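Kurnovside Hall, walk-through checklist, July 9, 2022

Fire exits: OK. Both doors swing freely, and the mats are finally lying flat (thank you, whoever saw to that!).

Extinguishers: OK. Gauges in the green, tags signed in May.

Lights: one tube hums a bit when it's first switched on, so please keep an ear out for it and write it down if it gets any worse. 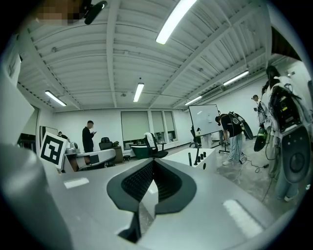

Storage shelves: needs work. The limit is 300 pounds a shelf and the bottom one was holding 380, mostly old Flarkiddale catalogs, bless them. Please move a few boxes to the back closet.

First aid kit: short 6 burn dressings, now on order from Bisht.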